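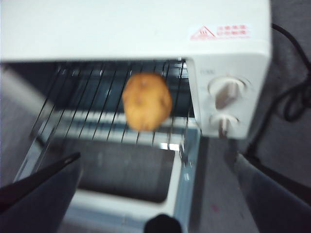
The case against the full-size oven for small jobs

A full-size oven is the wrong tool for one potato. It heats a large cavity to cook something that fits in a hand. A countertop unit with a wire rack does the same work in far less space, and the rack lets air reach the underside.

Choose the potato first

Size matters more than variety. Shallow eyes and a few bumps are harmless; scrub the skin and leave it on.

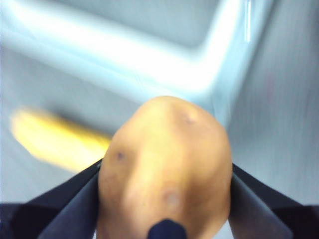 Placement and clearance

I bake at the center of the rack for around 40 minutes. The top panel is not a shelf. Plastic trays in particular belong elsewhere on the counter, and Beca Ifans, who disagrees with me about most kitchen equipment, concedes this one.

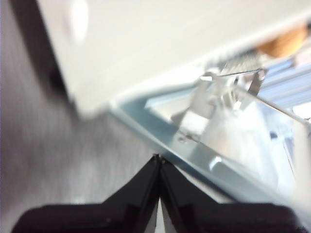 Translucent plastic tray, pale blue.

For a household of 4 the argument weakens, and the large oven earns its floor space.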